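Search this site Search

Getting the drum planner to stop giving up

I've been meaning to write up the reach planner changes since December, mostly so I can find them again. If you've been following the Camley posts, this is the unload task: one arm, a front-loading washing machine with the door already open, get the clothes out and into whatever is waiting for them. I work on the software side only. Prender is the planner, Cropper is the perception node, and Enska is the little tool I wrote for replaying logs.

The old behaviour was simple and bad. Cropper would find a blob in the head camera, send a 3D point to Prender, and Prender would try to bring the gripper to that point in a straight line from wherever it was. In a laundry basket this is fine. In a drum it means the wrist clips the rubber ring on the way in, the force limit trips, and the arm backs out and tries the same thing again.

I went through 1,199 logged attempts in Enska and tagged the failures by hand. It took most of a week of evenings. Of those, 279 were contact with the door ring before the fingers were past it. Another 83 were cases where Cropper had returned no target at all, even though I could see a garment in the recording. The rest of the failures were a mixed bag and I've left them alone for now.

The ring contacts were the easier fix. Prender now fits a circle to the door opening first, takes the axis through its centre, and plans in two stages. Stage one puts the gripper on that axis just outside the machine. Stage two goes in along the axis until the tip is past the ring, and only then is it allowed to steer toward the target. I also added the open door as a collision body. It had been missing from the model completely, which I'm a bit embarrassed about. If there's a neighbouring machine with its door open as well, that door goes in too, as a second ring with a bulge for the glass.

Fitting the circle was harder than I expected. The fronts are shiny and the depth camera returns rubbish on them, so I fit to the ridges of the gasket in the colour image and use depth only where the ridges agree with each other.

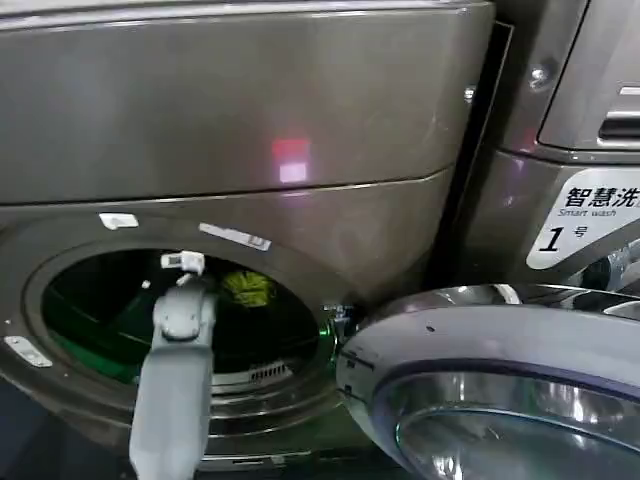 Gripper past the rim, with the yellow-green item still ahead of it to the right.

Colour is the other half of the problem. When the inside of the drum is lit green, a yellow-green garment has very little hue difference from the metal behind it. Cropper's old segmentation leaned heavily on hue, and under that sort of light it either merged everything into one region or threw the lot away as background. I tried correcting the white balance inside the opening and it helped with darker clothes and did nothing for the light ones.

What I ended up with is a crop of the circle from the fitting step, converted to greyscale, with local contrast normalised inside it. Crumpled fabric has a lot of small edges. The drum has long smooth ones from the baffles. A fairly small network can tell those apart, and I trained it on 200 crops I labelled myself, plus flips and brightness changes. It still gets confused by the slotted vent on the inner rim now and then, so I mask out the lowest part of the circle until the tip is inside.

Timing is okay. The circle fit runs once per machine, the crop and segmentation run at roughly camera rate, and replanning only happens if the target moves by more than a couple of centimetres.

Things still on the list:

The gripper hides part of the opening once it's inside, and Cropper has no memory, so a target behind the arm disappears. I want to hold the last estimate for a second or two before dropping it.

Prender picks the target closest to the door. With a twisted load that can be the wrong end of something long, and the pull then goes nowhere.

Enska needs a way to filter by failure tag without reloading the whole set. It's slow enough that I go and make a cuppa.

I'll do the memory change first, as it's only a few lines in Cropper, and then rerun the old logs through it before touching anything in the planner.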